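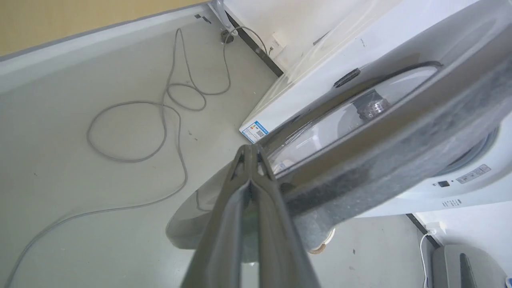
March, Keltham workshop, started writing 4.15 pm with a mug of tea

Spent most of today on the house rules for door work, which I have been promising Devendra since before the move and which have grown, as these things do, from a half page to something nearer four. I'm putting the bones of it down so that whoever is on the arm next week can argue with it before it gets typed up properly.

The trouble with the old sheet (the Pleststead one, with the coffee ring) is that it was written for drawers. A drawer goes in and out and if you pull it a bit crooked it grumbles and you stop. A washing machine door swings on an arc and has a heavy rim, a bowl of glass and a latch, and every one of those wants treating differently. Zoia and I went through it clause by clause this morning and crossed out more than we kept.

What we have settled on so far:

Force. 50 newtons at the fingertips is the ceiling for anything with a hinge, set in the controller before the arm is powered and read back aloud by the second person. I know the reading aloud feels silly. Please do it anyway, I have caught myself out twice.

Speed. 300 mm a second in free air, and 50 once the fingers are within a hand's width of the machine. Zoia wanted one slow speed for everything. I see her point, but the sessions would stretch into the evening and tired people make worse decisions than quick arms do, so for now it is two speeds and we look again when we have more runs behind us.

Where to touch. Rim only. Fingers stay off the glass and off the rubber gasket, and nobody practises on the latch by poking it with a fingertip to see what happens. If a grasp slips, open fully, back straight out the way you came, and start the approach again. No nudging sideways to rescue it.

Floor. This is the one I expect moans about. The arm's own reach is all very well, but people walk in that space too, and so do trolleys. Proposed wording: "Before each session the operator walks the floor, and any cable lying on it is either coiled against the wall or taped flat." There was a long loop of grey cable across the floor by the machine when I was writing this clause, so I had plenty to inspire me. Loose parts get picked up and put in the tray, even the ones you are sure belong to something.

Mains. Machine isolated at the wall for all door work. Devendra asked whether that covers the interlock tests, and it can't, so those get their own page with their own sign-off. He has kindly said he'll draft it — I have written that down here so he can't wriggle.

Counting cycles. The Tradska people like 1,000 door cycles before they will look at a hinge result. Fine, but I'd like a pause and a proper look at the fingertips every 50, with the wear noted in the log even when there is none to note. A blank box tells the next person nothing. "Looked, no change" tells them a good deal.

Stop button. Within arm's reach of the person watching, who is a different person from the one driving. That makes 2 people for every session, including the short ones, including the ones after lunch when everybody else has gone to the Sulemana meeting.

Still open: what to do about the lights. Zoia thinks shiny white cabinets and glass deserve a line of their own, with the lamp positions written in the log so that a run can be repeated by someone else. I agree with her and haven't found the words yet. Also whether the finger pads should be wiped before every session or only when they look grubby. I lean towards every session, cloth and warm water, nothing fancy.

To do: type up, send to Devendra, find the good tape.

Recent entries
Finger pads, second batch
Drawer runs: notes on crooked pulls
Moving the bench from Pleststead
Tidying the log template

Keltham workshop notebook | Questions to Zoia Kostiuk or Devendra Sandhu | Back to top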